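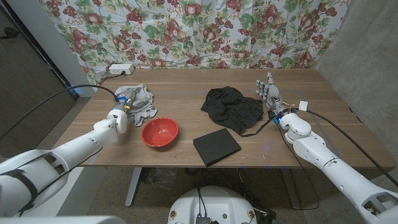
Wycliffe Obura asked after the February review whether we were collecting too many demonstrations of easy tasks and too few of the ones people struggle with by remote control. He would sooner see 100 good runs of a hard task than 300 of an easy one. We agree, and the plan for this period was changed to suit.

Treline project, progress report to the Storkness fund, 13/05/2018

Work done. We now hold 479 demonstrations, all given by remote control. Of these, 88 were rejected on review, mostly for long pauses while the operator worked out which arm to use. Cloth handling remains the slowest task to teach. Operators find it hard to judge how firmly the fingers are holding soft material, and they tend to grip twice. 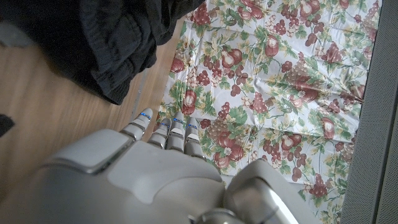 We have therefore asked operators to slow down at the point of contact and to keep the other arm still until the grip is made. The written guide has been changed to say so. Eliécer Salazar has trained two new operators with it, and both were recording usable runs by their third session.

Problems. The delay between the operator's controls and the arms was worse than planned - the Dolia software update fixed part of it. The spare wrist cables ordered through Olszewski have not arrived.

Next period. Record the two-handed folding task, repeat the rejected runs, and begin training on the cloth set. No change to the budget is requested.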